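Sorting the household pill bottles with a few plastic cups

Every January the stores fill up with pill organizers, and every July I find last winter's organizer in the back of a drawer with a vitamin stuck in it. I have owned the Nonell carousel and the Dasthorpe wall rack. I don't think either of them saved me a minute. What has worked, more or less, is a table, the bottles we already have, and some plastic cups.

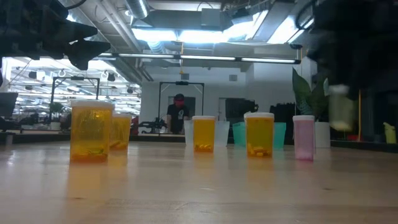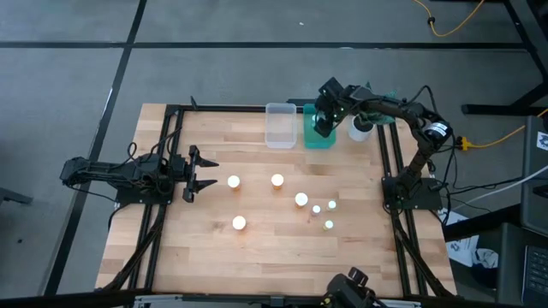

Do the pills have to stay in the bottles they came in?

For storage, keep them there. The label has the name, the strength, the directions and the refill details, and a pill in an unmarked jar has none of that. The cups are for sorting at the table and nothing gets stored in them.

Before you start

Set aside 22 minutes or so if you have one cabinet, longer if you also have a bathroom shelf, a purse and a glove compartment. Work in daylight or under a decent lamp. Wash and dry your hands, and wash and dry the cups too, all the way dry, as a damp cup will ruin a capsule. Keep children and pets out of the room until the caps are back on.

Use a table you can wipe down. I have seen it suggested that you lay out a towel to stop things rolling. Fine, but small white tablets disappear into a white towel, so pick a dark one or skip it.

Step 1. Bring every bottle to the table

All of them, including the ones you're sure about. Stand them in a row with the labels facing you. Leave the caps on for now.

Step 2. Read the labels before you open anything

You are looking for the name of the medicine, whose it is, the strength and the expiration or "discard after" date. If a label has rubbed off and you can't tell what is inside, put that bottle to one side. Don't guess from the color. Plenty of pills are small, round and yellow, and the picture-matching websites are less certain than they look.

Step 3. Make the groups

Mine are: in use, finished, expired, and ask the pharmacist. Move whole bottles. My brother-in-law Samuele Piras swears by sorting alphabetically, and his cabinet does look very nice, but he still takes as long as I do to find the allergy tablets.

Step 4. Use the cups, one bottle at a time

Only open a bottle if you need to count what is left before a refill, or if you think two kinds have been mixed together. Tip the contents into a cup, look, count, and pour them back before touching the next bottle. See-through cups are easier to check than solid ones – you can spot the last tablet clinging to the bottom. If you do find two kinds in one bottle, don't separate them by eye and carry on as usual. Take the bottle to the pharmacy and ask.

A tablet that has landed on the floor goes with the expired ones.

Step 5. Close the caps properly

Press, turn, then try to open it without pressing. "Child-resistant" doesn't mean a child can't open it, whatever the shape of the cap suggests, so the bottles still belong somewhere high or locked.

Step 6. Deal with what's leaving

Ask your pharmacy whether it has a drop box. Many do, and some will tell you about mail-back envelopes. Scratch out or peel off your name and prescription number before an empty bottle goes in the trash. As for recycling, check locally before you feel good about it. Small bottles often don't make it through the sorting equipment.

Where to put the rest

Somewhere dry and away from heat, unless the label says to refrigerate. That rules out the bathroom cabinet, despite the name everybody gives it. We use a lidded box on a closet shelf, 18 inches long, bought for shoes. The Inskip version sold for medicine has dividers and a price to go with them. The dividers fell over.

What about a weekly organizer?

They help some people, mainly those with several doses a day, and I'm not going to argue with them. Check with the pharmacist first, as a few medicines need to stay in their original container. I tried the Lummont one for 2 weeks and spent both of them wondering whether I had already filled it.

I redo the whole sort every 6 months. The first time is the long one.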